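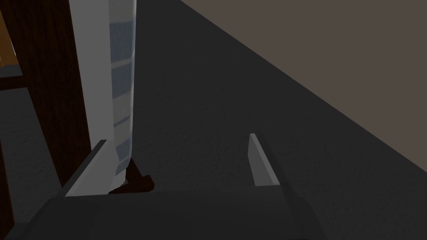
I had put off trying Kumeck for most of the winter, partly out of stubbornness and partly because $326 is a lot for a practice room you can't sweep. But there I was on Thursday, coffee in hand, steering a simulated gripper down among the furniture legs!
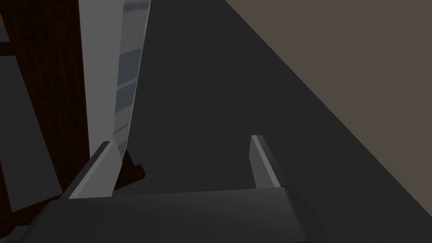 Renata Vergara, who teaches the starter course, told me to slow down near anything wooden, and she was right. The bedroom, with its loft bed and brick wall, took me 10 tries. 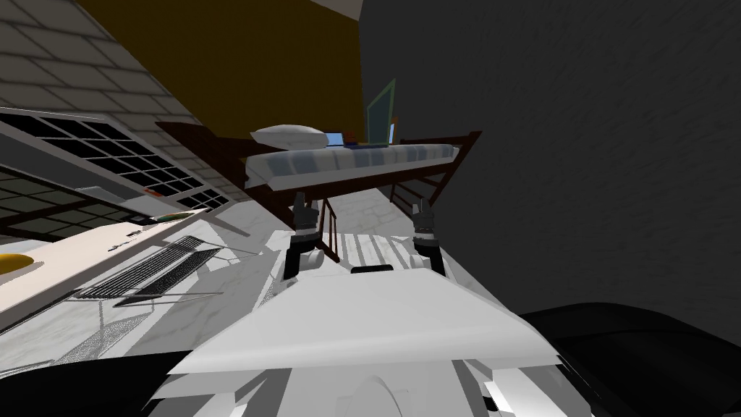
The two-arm add-on costs extra, and I'd wait a month before buying it.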